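Lukstead two-arm teleop kit, review after six weeks of recording

Short version for people who are in a hurry like me: good hardware, decent recorder, annoying cables, documentation written by somebody who already knew how it worked. I'd buy it again. I'd buy different finger pads the same day.

Longer version follows. Typed in between takes so forgive the mess.

What we bought and why

Two arms, two leader handles, head camera, a license for the recording software (Lukstead calls it Sesorach, no idea how you say it). We're a small group training a pick-and-hand-over policy for household stuff. Before this we were on a single arm from Beris with a joystick. The Beris arm was fine. The joystick was misery. A joystick demo looks like a joystick demo, all stops and corners, and the policy learns the stops and corners. Garbage in.

So the whole point was smoother examples, faster, from people who aren't robotics people. Judge it on that.

Setup

Box to first motion: one afternoon. Box to first demo I'd keep: 5 days. Most of that was camera calibration, and most of THAT was page 35 of the manual, where the two transforms are printed in the wrong order. Support confirmed it by email and said a fix was coming. Check yours before you start. If your left gripper closes a hand's width from where the overlay thinks it is, that's the bug.

Mounting is easy. Bolts supplied, wrench supplied, wrench is bad, use your own.

Software installs clean on a fresh machine. On a not so fresh machine it fought with our old Beris drivers until I wiped them.

The leader handles

Best part of the kit. Light, well balanced, you forget them after ten minutes. Kyung-hwa Son had never driven an arm before and was recording usable takes before lunch on her first morning. Her demos are now better than mine. Slower at the start, no hesitation at the grasp, and the policy trained on hers alone beat the one trained on mine alone. A bit embarassing but there you go.

Trigger travel is too long for thin objects. You squeeze and squeeze and nothing, then it all happens in the last bit. There's a curve setting hidden under Advanced, set it to linear, much better.

No force feedback on this version. I missed it less than I expected for bottles and boxes. For scissors I missed it a lot.

What a take looks like

Our standard set is four objects on bare wood: water bottle, red-handled scissors, remote, puzzle cube. Operator gets a prompt ("left arm, bottle" or "right arm, scissors" or a hand-over), grippers start open, go. The head camera gives you a view down over both arms, and that's the same view the policy gets, so what's hidden for the operator is hidden for the model. Fair is fair. But look how much table the right arm eats, with the scissors partly tucked behind the forearm. We moved to varying the start pose of both arms between takes, so the same patch of table isn't blocked every time.

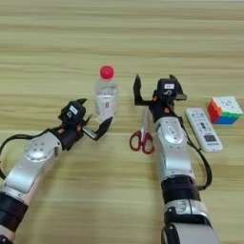 Recording and labeling

Foot pedal starts and stops a take. Tap once to keep, twice to bin it. Get the habit of binning. We had a rule early on that anything which ended in a successful grasp was kept, and the set filled up with fumbles that came good. Policy then fumbled. Mervin Li went back through and threw out a third of it, and success on the held-out layouts went up with less data. So bin the ugly ones, or tag them as recoveries and keep them apart. Sesorach has a tag for that, "recovery", it's just off by default.

We do 50 takes per prompt per layout before we change the layout. Lukstead's own guide suggests more. I think layout variety matters more than repeats and I'd go lower if the changeover was quicker.

Prompt text is stored per take, editable after. Good. Bulk edit is there but no undo. Not good. Ask me how I know we have a folder called bottle_bottle_bottle.

Export goes to the usual formats. Timestamps between arms and camera stayed together on everything I checked. On our old rig I had to fix drift by hand, so this alone saves me an evening a week.

Grippers

Two-finger, open nice and wide, strong enough. Bottle is no problem. Cube is no problem if you take it square on, and bad if it's turned and you get greedy. Remote is hard, it's low and flat and you want to come down steep with the fingers either side. Scissors are hardest of the lot. Go for the loops and they swing, go for the blades and they slide.

The stock pads are too slick. We put Cheon silicone pads on at week two. Night and day. Careful though, changing pads halfway means your early takes and late takes don't match. We retired the early scissors takes completely. If you're going to swap pads do it before you record anything.

Cables

Main complaint. The wrist cable bows out from the side of each arm, and on a wide reach it'll brush things. Twice it has knocked the remote mid-take. It also shows in the camera view, so if you tie it up differently one morning you've changed what the model sees. Pick one routing, take a phone photo of it, stick to it. Velcro beats zip ties because you will be redoing it.

Would it kill them to run it inside the arm.

Operator fatigue

Real. 35 minutes and quality drops, you can see it in the path lengths. We swap people then, no arguing. The handles are light but your shoulders don't care. Get a chair with no armrests. Mornings better than after lunch, for me anyway.

Also glare. With direct lamps our bottle went wrong more than anything else, clear plastic and a bright spot on it and the policy reached for the bright spot. Soft even light fixed most of it. Then we added some harsher light back on purpose, in a seperate batch, so it doesn't fall over the first time someone opens a blind.

Support

Email only. Replies same day usually. They know their stuff but they answer the question you asked and not the one you should have asked. The forum is quiet.

Good
Leader handles, easily
Sync between arms and camera
Keep/bin pedal
People with no background get good fast

Not good
Cable routing
Slick finger pads
Page 35
No undo on bulk prompt edit
Trigger curve out of the box

Who should get it

If you want demonstrations from both arms and have more than one person to rotate through, yes. If it's just you and one arm's worth of tasks, the second arm is a lot of money to have parked at the side of your table, get a single and spend the rest on objects. Varied objects. We have one bottle with a red cap in far too many takes, and the policy is noticeably worse on a blue cap. Our fault, not theirs.

Rating: 4 out of 5. Point off for cables and manual together.

Update, April: new recorder version adds undo. Page 35 still wrong.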